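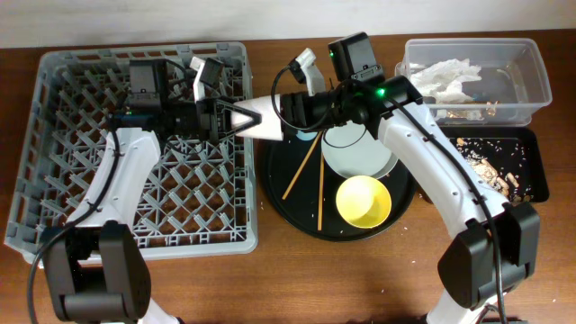
Louça, restos e dois braços: a bancada da tarefa "limpar a mesa".

Como gravar demonstrações de limpeza sem perder a semana (nem o arroz)
Por Pao-chu Yen, 15 de março de 2022

Este tutorial parte do princípio de que você já tem os dois braços calibrados, as câmeras de punho respondendo e o Flustik instalado. Se ainda está brigando com o driver, volte ao tutorial anterior e boa sorte.

A tarefa, no papel, é simples: tirar a louça da bandeja redonda, pôr no escorredor, jogar o guardanapo na caixa transparente e despejar os restos na bandeja retangular. Uma criança de seis anos faz isso resmungando. O nosso modelo precisou de 400 episódios para parar de resmungar.

1. Prepare a sujeira

Sim, a sujeira se prepara. Usamos arroz cru e casca de amendoim, que não estragam, não mancham e não atraem a fauna do prédio. Arroz cozido nós tentamos em fevereiro e não se fala mais nisso.

Jogue os restos sem capricho. Quem arruma o arroz em montinho simpático ensina o robô a limpar montinhos simpáticos. Varie a quantidade, deixe cair um pouco na mesa e misture cascas inteiras com pedaços quebrados.

2. Varie a louça

Anote num arquivo as posições iniciais e sorteie uma antes de cada episódio. Nós temos 14 arranjos. Yi-chun Tsang jurava que sorteava de cabeça, até abrirmos os registros e vermos a tigela no mesmo lugar a tarde inteira.

Os pauzinhos merecem atenção à parte. Cruzados, paralelos, um apoiado na borda: grave de tudo. São finos, rolam e têm personalidade.

3. Grave

No Flustik, crie a sessão, escolha o perfil de dois braços e confira as imagens de todas as câmeras antes do primeiro episódio. Depois:

Leve os braços à posição de repouso.
Inicie a gravação e espere um segundo parado.
Execute a tarefa em velocidade constante, sem heroísmo.
Volte ao repouso e encerre.

Se derrubar alguma coisa, não pare. Recolha com o próprio braço, se der, e marque o episódio como "recuperação". Esses valem ouro, porque o modelo também vai derrubar coisas, e com muito mais convicção que você. 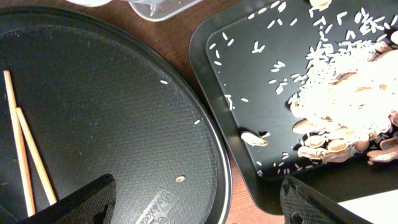
4. Decida o que é "limpo"

Essa discussão nos custou duas reuniões. Um grão de arroz esquecido conta como falha? E um farelo de amendoim? Escreva a regra antes de começar. A nossa: até três restos soltos na bandeja redonda, episódio aceito; mais que isso, continue até resolver. Cada operador tem uma mãe diferente na cabeça e, sem regra escrita, o modelo aprende a média das mães.

5. Revise e descarte

Assista a tudo em velocidade dobrada no fim do dia. Jogue fora os episódios em que uma câmera congelou ou em que o operador parou no meio para pensar na vida. Dos primeiros 2,000 que gravamos ficaram 975, e doeu. Hoje a perda é bem menor, em boa parte graças ao passo 4.

Exporte os aprovados com as etiquetas "normal" e "recuperação" em campos separados. Se juntar tudo num campo só, vai ter de separar à mão depois. Pergunte a Yi-chun como foi.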